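Speaker notes: Injuries in custody and transport, what the family needs in the first weeks
Community legal evening, June 2018

Start with thanks to the center for the room. Say up front that this is general information and that state rules differ. Anyone with an open case should speak to their own lawyer and should not describe it in front of the group.

Opening point. When a person is hurt while being held or moved by police, two things start at once. One is medical care. The other is the record. Families look after the first and often leave the second until later, when parts of it may be gone.

What to ask for in writing:
Booking sheet and property list
Dispatch log and radio audio
Video from the vehicle, the intake area and the cell
Medical notes from the scene, the jail and the hospital
Names or badge numbers of every officer on the shift

Send the letter asking them to keep the video first, before the full records request. It can be one page. Give the date, the place, the name of the person and the words "please preserve." Keep a copy and proof of mailing.

Pause here. Ask if everyone has the handout with the sample letter.

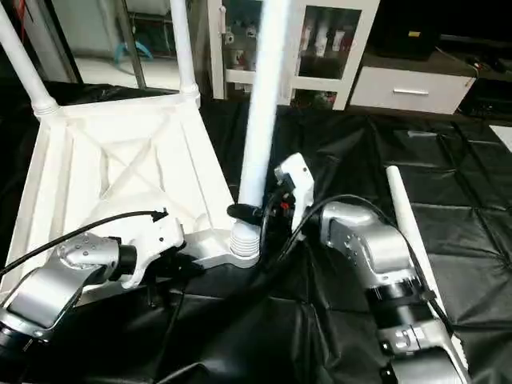 Next, deadlines. A claim against a city or county usually needs a written notice well before any lawsuit, and the time allowed can be short. Do not give a number from the stage. Tell people to look up their own state and write the date on the calendar at home.

The Tulon matter. Use only what the family agreed to share. The injured man's sister kept a notebook from day one, 80 pages by the end. She wrote down each call, who picked up and what they said. The county first told her there was no intake video. Her notes had the name of a clerk who had said there was. The video was handed over 14 days later.

Do not say what the case settled for. If asked, say the terms are private.

Internal affairs. A complaint there is separate from a civil claim. A statement given to an investigator can be used later, so talk to a lawyer before the interview — even a friendly one. Svatopluk Brabec will take questions on this part, he has sat in on more of these interviews than I have.

Costs. Explain contingency fees in plain terms. Mention that expenses are often separate from the fee and people should ask who pays them if the case is lost.

Questions, then hand over to Heiðrún Bundgaard for the section on medical records. She needs the projector and eight minutes. Sign-up sheet for the July clinic is by the door.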